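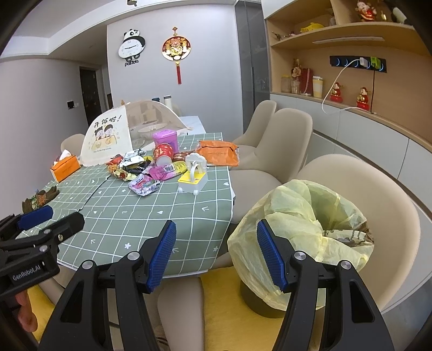
I've been meaning to put the dining table up on here for ages, because it's the bit of the flat everybody ends up in and I never photograph it. We moved to Atthorpe in December with 30 boxes and no table at all, ate off an ironing board for longer than I'd like to admit, and then Ningsih Raju rang to say her aunt was getting rid of a round one and could we come with a van that same evening. Yes we could! I'd always said I was a rectangular table person (Mum's was, Gran's was) but I'm completely converted. The sage green cloth went on first, the one with the white grid and the little hearts and stars, and I built everything else from that. Yellow cushion, beige chairs, orange tissue box on the left for the hay fever season. It's the snacks that make it look lived in, though, and there are always snacks. A little round bin with a pale yellow bag in it can sit on a chair while you clear the wrappers, and then you don't have to keep trotting back and forth to the kitchen. Best tidying habit I've picked up in years.

The mesh cover is the thing people ask about most. It's one of those pop-up tents you put over a dish, white, with two cartoon children on it and 开饭啦!, which is more or less "food's ready!" and is now what we all shout up the stairs. Effie Baxter wanted one as soon as she saw it, so I've got her one for her birthday (don't tell her). It folds flat like an umbrella and goes down the side of the fridge.

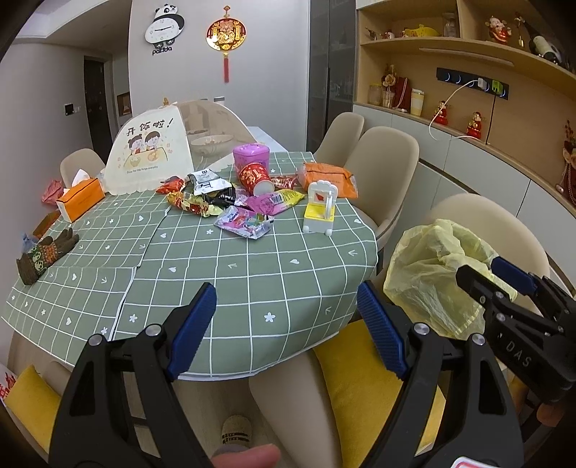
Words and tablecloth by Flora Paterson
Posted April 29, 2021 in Home, Small Rooms

Snack pile in all its glory. The pink tin with the decorative lid is my favourite thing on the table and I can't bring myself to put it in a cupboard, so it lives out with the crisps. There's a red paper cup with gold on it lying on its side too, and I love that red against the green.

If you get up close to the cover there's a line of English under the children, "Enjoy the little things everyday", and yes, I know it should be two words, Hala Ouali has already been in touch. The scalloped edge is sweet as well. You can see the yellow seat cushions better here; I went back and forth between yellow and a sort of brick colour for seven weeks and I'm so glad I went with yellow, it's lovely on a grey morning.

Still to do: a lamp to hang over the middle, something more on the wall, and a proper home for the tissues. Roscoe has offered to put the lamp up if I feed him. Hallway pictures next, once I've found the other half of the coat rack!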